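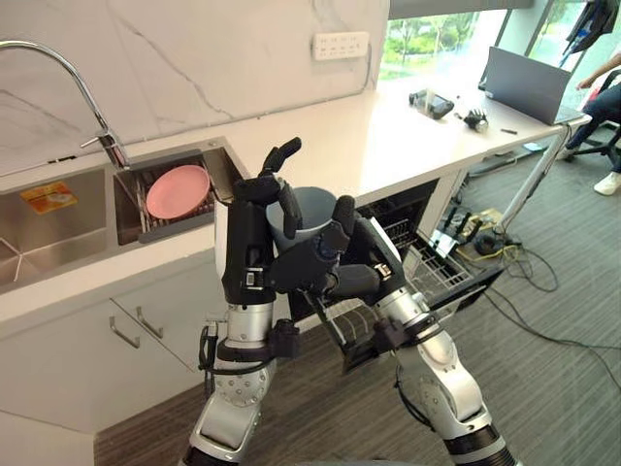 水槽旁边的沥水格能放多大的盘子?
直径不超过26厘米的平盘都可以竖放,更大的盘子建议放在台面上晾干。

Havuvby发布厨房水槽区整理方案,面向家庭和共用厨房

2021年6月19日,家居收纳公司Havuvby宣布,水槽区整理方案即日起接受预约。方案由Havuvby与台面加工商Meireles共同制定,适用于新装厨房,也适用于保留原有橱柜的旧厨房改造。

方案只处理水槽周边这一块区域,包括洗涤、沥水、餐具临时摆放和抹布海绵的存放,不涉及灶台和冰箱。Havuvby在5月对141户家庭做了入户走访,其中不少住户反映,洗好的杯盘没有固定位置,常年堆在台面上,做饭时要先腾地方。走访结果用于确定沥水架的尺寸和安装位置。

方案分为2种布局。第一种适合L形台面,水槽旁设一个嵌入式沥水格,盘子竖放,水直接流回下水;台面下方另装抽拉式金属丝网架,用来放杯子和碗。第二种适合中岛,采用双槽水槽,沥水架横放在其中一个槽上,另一个槽留出来洗菜或洗锅。两种布局都使用不锈钢水槽和鹅颈龙头,台面以白色为主,用户也可以沿用家里现有的台面。

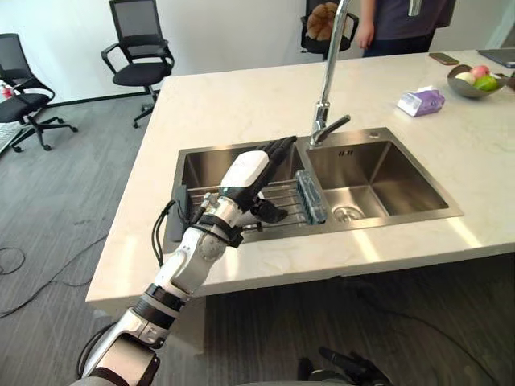

图:中岛双槽水槽,左侧槽上放有金属丝沥水架,两槽之间的后沿装有鹅颈龙头。

Havuvby产品负责人Clementina Mota表示:“走访的时候我们看得最多的就是水槽边上那一小块地方。杯子洗完放哪里,海绵放哪里,每家都不一样,但多数人都说不够用。我们把沥水的位置先定下来,再安排其他东西。”

她介绍,方案不要求用户更换全部餐具,也不要求清空橱柜。整理人员上门后先量水槽和台面,再看住户平时用哪些杯盘,常用的放在沥水格和抽拉架上,不常用的收进抽屉。整理当天需要住户在场,时间视厨房大小而定。

方案的基础服务定价为689元,包含上门测量、餐具分类、沥水架摆放和一次回访。需要更换水槽或重新开孔的,由Meireles另行报价。沥水架和抽拉网架可以单独购买,已有同类配件的用户不必重复购买。

首批服务在Jamatley地区开放,共用厨房和办公室茶水间也可以预约。共用厨房的方案在家庭版基础上增加了标签,标明杯子、盘子和清洁用品的位置,方便不同的人使用后放回原处。Jamatley以外地区的开放时间将另行公布。

日常维护方面,Havuvby建议每周把沥水架取出清洗一次,架子下方的槽底同时擦干。海绵用完后拧干竖放,不要平放在槽底。大理石台面和墙面沾到茶渍、果汁应尽早用湿布擦掉,不要使用酸性清洁剂。鹅颈龙头根部容易积水,擦台面时应一并擦到。

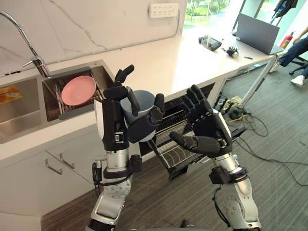 台面下的抽拉网架可以放玻璃杯吗?
可以放,杯口朝下,杯子之间留一点间隔,拉出时动作慢一些。

预约方式
用户可在Havuvby门店或网站登记,登记时请提供水槽的长宽和台面材质。如果不清楚材质,可以在上门测量时由工作人员确认。登记后10个工作日内会有人联系,确定上门时间。已登记的用户如需改期,请提前两天通知门店。

关于Havuvby
Havuvby从事厨房与储物空间的整理服务,并销售沥水架、抽屉分隔件和挂杆等配件,配件由Estus负责仓储和配送。

关于Meireles
Meireles加工和安装厨房台面,承接水槽开孔、台面拼接和旧台面翻新。

媒体联系
Havuvby对外联络部,Clementina Mota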